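The Gatti Wardrobe Log
README and data card
Last revised 22nd June

What this is

The Gatti Wardrobe Log is a record of what I wore to work, how often I wore it, how it was washed and what finally became of it. I started it after taking an office job in Plekholm, having spent most of my working life in overalls at Wutton, where the only thing anyone asked of a shirt was that it had a pocket. Suddenly I needed collars. I bought rather a lot of them in a hurry (some good, some dreadful) and began writing things down so I wouldn't make the same mistakes again.

It grew from there into two files and 1359 rows, covering two years of mornings. You're very welcome to use it, whether you want something homely to practise spreadsheets on or you simply like knowing how long another person's trousers lasted. I'd have loved to find such a thing when I was standing in the shop!

What's in the files

wears.csv has a row for each garment on each day it was worn. The columns are date, garment code, where I wore it (office, home, travel, occasion), weather in a word or two, and a comfort mark that I gave at the end of the day, usually while taking my shoes off.

garments.csv lists the clothes themselves, over 100 of them once you include ties. It gives the kind of garment, colour, fibre as printed on the label, whether it was bought new or second-hand, price paid, cuff fit, repairs, and the date it left the wardrobe if it has left.

The garment code joins the two. Codes are never used again after something has gone to the charity shop, so if you see a gap in the numbering, a jumper has moved on to a better life.

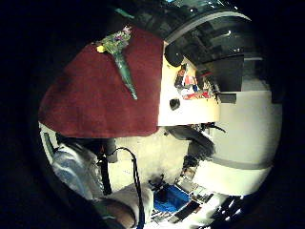

How is a garment counted if I changed clothes halfway through the day?

Each garment gets its own row for that date, however briefly it was worn, so a shirt swapped at lunchtime and the one that replaced it both appear, and the comfort mark belongs to the garment and has nothing to do with the day as a whole.

How the entries were made

Everything was written in a notebook first and typed up at the weekend. I did try keeping it on my phone, but I found I put down what I had meant to wear, and the notebook by the wardrobe door kept me straighter. Colours are my own everyday words. What I call navy you may well call black, and my wife would side with you.

Washing was noted by the load, so a shirt that went in with the towels carries the same code as the towels. The care column says machine, hand or sent out. "Sent out" always means Indilville, the dry cleaner's round the corner from the office, and I have left the prices in because I was curious about them myself.

Cuff fit

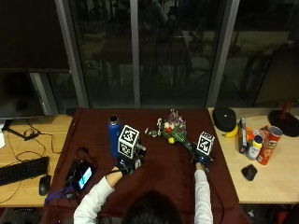
Sleeve length was the thing I got wrong most often when buying, so it has a column to itself with three values: long, right and short. I judge it with the arms reaching forward over a desk, as a sleeve that looks perfect in a shop mirror can creep a good way up once you start working. The long white sleeves here would need care, for instance: on the left arm there is bare wrist beyond the cuff, with a thin dark strap across it, and in my own log a cuff that sat like that would go down as short. Standing up it might earn a different mark altogether, and I'd still keep the first one. Short-sleeved things are left blank.

Known gaps and oddities

December in the first year is thin. I was at home with a bad back, lived in the same cardigan and saw little point in writing it down.

Ties are under-recorded. I often took one to work in my bag and never put it on, and early entries don't always say which it was.

Prices for second-hand clothes bought in a bundle are the bundle price shared out equally, which is unfair to the tweed jacket.

Socks and underwear are not included, and requests to add them will be kindly declined.

What it's good for, and what it isn't

You can work out cost per wear, see which fibres I reach for in cold weather, and follow a single shirt from new to dusters. It is the wardrobe of one man with long arms and an indoor job, so please don't draw any lessons from it about how men in general dress.

Sharing

Copy it, change it, pass it on. If you publish something made with it, a mention of the Gatti Wardrobe Log would please me very much. Corrections are welcome too, particularly to the fibre column, where I copied several faded labels by lamplight and have my doubts about the viscose.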